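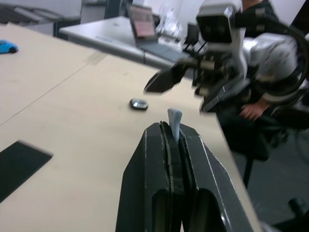 How much of a shared work table stays free for work during the day? In our survey, small things left between tasks took more of the surface than the tools in use did.

4.2 Objects left on tables

We collected 1,000 table records from the Hevham and Stelside sites, and the last of them were made in December. Each record lists the objects lying on the surface and their distance to the nearest edge. Laptops were mostly placed on a second table, while small objects stayed on the main one. At Stelside this habit was stronger, and we do not have a full explanation for it. Mats were recorded as surface and not as objects.

Figure 2. A beige table with a black mat and small objects on it, and a light gray table farther back with an open laptop.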